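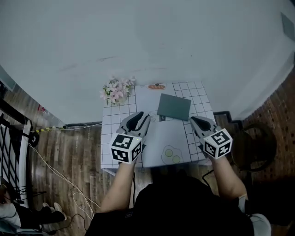 # Keeping Recorded Television at Home: Household Tips

The Adcombe Television Library lends science fiction and fantasy series on disc and tape, and receives a steady stream of questions from members about the recordings they own themselves. The tips on this page apply to ordinary collections kept in living rooms, spare bedrooms and hall closets. They cover store-bought box sets as well as programs taped off the air.

## Choosing a place

Select an interior wall in a room that is heated and cooled along with the rest of the house. Attics, garages and unfinished basements are unsuitable at any season. A closet that backs onto a bathroom should be checked for damp before anything is put in it; a musty smell or a stain on the baseboard is enough to rule it out.

Keep recordings out of direct sunlight. Printed sleeves fade long before the contents suffer, and the spines of a favorite series will go first because they face the room. Leave at least a hand's width between the shelf and any radiator or heating vent. Tapes should also be kept clear of loudspeakers and other items containing strong magnets.

The lowest shelf should stand clear of the floor. Members who have had a washing machine overflow will not need persuading.

## Shelving

Box sets are heavier than they look. A shelf filled from end to end with complete series can bow within a year if the board is thin or the span is long. Short spans with a bracket in the middle are preferable. The Library uses the Flundo wall unit in its reading room and has found it satisfactory, although the supplied screws were replaced with longer ones and the back panels were left off to let air move behind the cases.

- Stand discs and tapes upright, like books.
- Fill each shelf loosely enough that a case can be removed with two fingers.
- Use a bookend where a shelf is part empty. Leaning cases warp.
- Put oversized collector's editions on a separate shelf, lying flat, with nothing on top.

Tall units should be fastened to the wall in every household, including those without children.

## Cleaning discs

Most playback faults reported to the Library are caused by fingerprints. Hold the disc by its edge and center hole. Blow off loose dust, then wipe with a clean, soft, dry cloth in straight lines from the center outward. Do not wipe in circles.

If a mark remains, dampen the cloth with plain water and repeat, then dry the disc with a second cloth. The Library's own staff use Guline cloths, washed by hand without fabric softener. Paper towels, shirt tails and household window sprays should not be used.

A disc that still skips should be tried in another player before it is thrown away. Older players are often more forgiving than newer ones, and the reverse also happens. Members are welcome to bring a stubborn disc to the front desk, where three machines of different ages are kept for this purpose.

## Looking after tapes

Play each tape through to the end, rewind it completely, and return it to its case before shelving. A tape stopped in the middle and left for years is likely to show a band of disturbance at that point, usually during the cliffhanger.

Tapes brought in from a cold car should be left in their cases until they reach room temperature. Allow overnight if possible. Before playing any tape that has not been used for a long time, look through the window of the cassette for white or powdery spots. These may be mold. A tape in this condition should be sealed in a plastic bag, kept apart from the others, and not played at home, as it can dirty the machine and every tape that follows.

Once a tape has been checked, the recording tab may be broken off to prevent it from being overwritten. The opening can be covered with adhesive tape later if the owner has a change of heart.

## Labels and lists

Write labels in pencil or with an archival pen. Never place a paper label on the disc itself; it can unbalance the disc, and a lifting corner may catch inside the player. A small number written on the case, matched to a list, is sufficient.

The list can be kept in a notebook or a spreadsheet. It should give:

1. the number on the case
2. the series title
3. the season or story title
4. the format
5. the date last played, if the item is a tape
6. the name of anyone who has borrowed it

Order of arrangement is a matter for the household. The Library shelves by series and then by first broadcast, and this works well for its 3,604 items. A collection of 336 or so many fewer can be arranged in any manner the family will keep to. Difficulties arise with spin-offs, feature-length specials and stories released under two titles. Decide once, and write the decision at the front of the list. In the Library's catalog the serial *Kiss* is filed under K in both its versions, and a card on the shelf directs readers to the remake.

## Empty cases and packaging

Families short of space sometimes move their discs into sleeves and discard the cases. Where this is done, the printed inserts and episode booklets should be kept together in a file box, in the same order as the discs. Sleeves should be of a type made for discs, with a soft lining. Binders must be stored upright and should not be filled to the point where the cover bulges.

Remove shrink-wrap fully from cases in regular use. Price stickers can be loosened with a hair dryer on its lowest setting and rolled off with a fingertip. Test a corner first on cardboard slipcases, whose surface may lift with the sticker.

## A yearly check

December is a convenient month, as many households have relatives staying who can be asked to help. Take everything off one shelf at a time, dust the board with a dry cloth, open each case to confirm that the right disc is inside, and return the items in order. Play a few minutes of 4 tapes chosen from different shelves.

Collections approaching 1,000 items are better divided into sections and checked over several weekends.

## Duplicates

The Library accepts duplicate box sets in playable condition on Monday afternoons, at the side entrance. Please remove any personal labels beforehand and include all booklets. Home recordings cannot be accepted. Single discs missing from a set are always wanted, and a list of current gaps is posted beside the returns slot.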